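4 Recording demonstrations in simulation

4.3 Setting up a recording session

Applies to Galtetti Recorder with the Ciltstead room set. Last revised May 12, 2020.

Complete section 4.2 (operator calibration) before starting. The recorder will not open a session for an operator whose calibration file is missing.

1. Open the session panel and enter the operator name in full. Names must match the licence register, including accents (Rasa Grīnberga, not Rasa Grinberga).

2. Select a room set. The layout of furniture and loose objects is drawn from the seed shown beside the room name. Write the seed down if the batch may need to be repeated.

3. Select the camera streams. At least one wrist stream and the head stream are required. Wrist streams are fixed to the gripper, so the room tilts and turns with the hand during a demonstration. Do not apply horizon levelling to them.

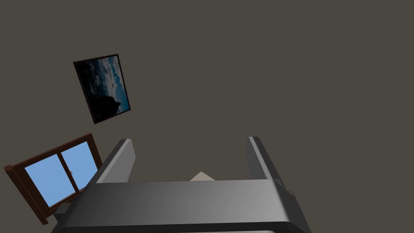

Can the wrist stream be recorded on its own to save disk space?
Single-stream sessions can be recorded for practice, but the export tool rejects them. The training loader expects every stream in the session template at every time step.

4. Set the episode limit. The default is 500 time steps. Tasks with two arms usually need more; change the value in the template and leave the session panel alone, or the two will disagree at export.

5. Press Arm. Both grippers open and the status line reads READY.

CAUTION: Do not move the hand controllers between Arm and READY. The offset captured in this interval is applied to the whole episode.

4.4 Recording an episode

1. Read the task prompt aloud or silently, then press Start. Recording begins on the press.

2. Move at an even pace. Pauses longer than 20 time steps are flagged in review and may be trimmed – trimming is done on all streams together.

3. Keep the approach to an object in view of the wrist camera where the task allows. Episodes in which the gripper reaches from behind an obstruction are valid, but tag them OCCLUDED so that they can be weighted separately. 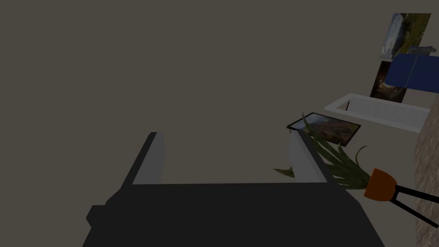 Tags are stored per episode and can be edited until the batch is closed. After closure, changes go through the dataset maintainer (Gwawr Ellis at the Mombridge office).

4. Press Stop when the task is complete. If it cannot be completed, press Fail. Failed episodes are kept in a separate folder and are not deleted.

NOTE: Do not press Stop on a failed attempt in order to discard it later. The label written at Stop is the one the learner sees.

5. Check the head stream in the playback window. Scrub to the first and last time steps and confirm that they agree with the wrist streams.

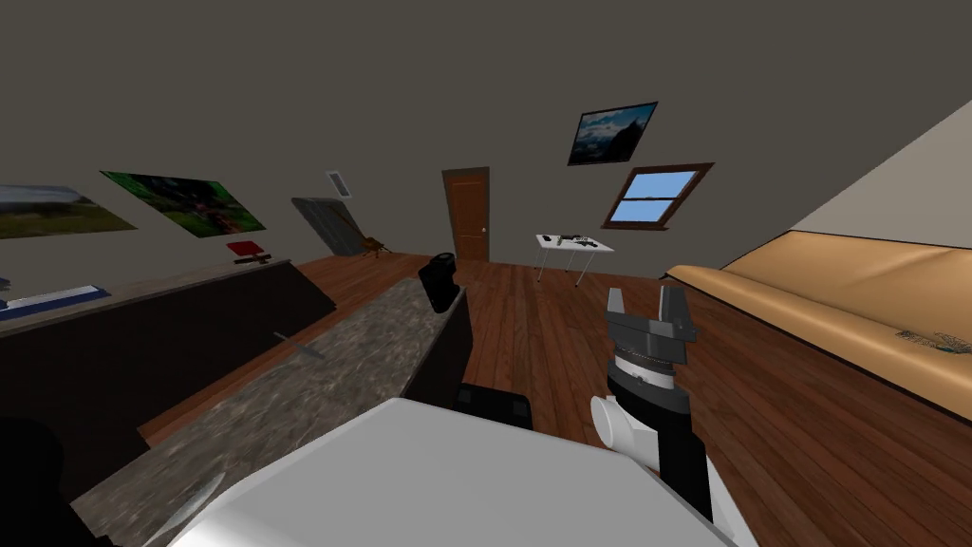
6. Press Accept or Redo. Redo keeps the same seed and the same layout.

7. Repeat until the batch counter reaches 100. The recorder changes the seed automatically after every 10 accepted episodes unless Lock Seed is ticked.

4.5 Closing the batch

1. Press Close Batch and wait for the checksum. On Wogan storage units this can take several minutes.

2. Copy the batch number into the session log, with the operator's initials and any controller faults.

3. Disconnect the hand controllers before powering down the workstation.

Export to the training format is covered in section 5.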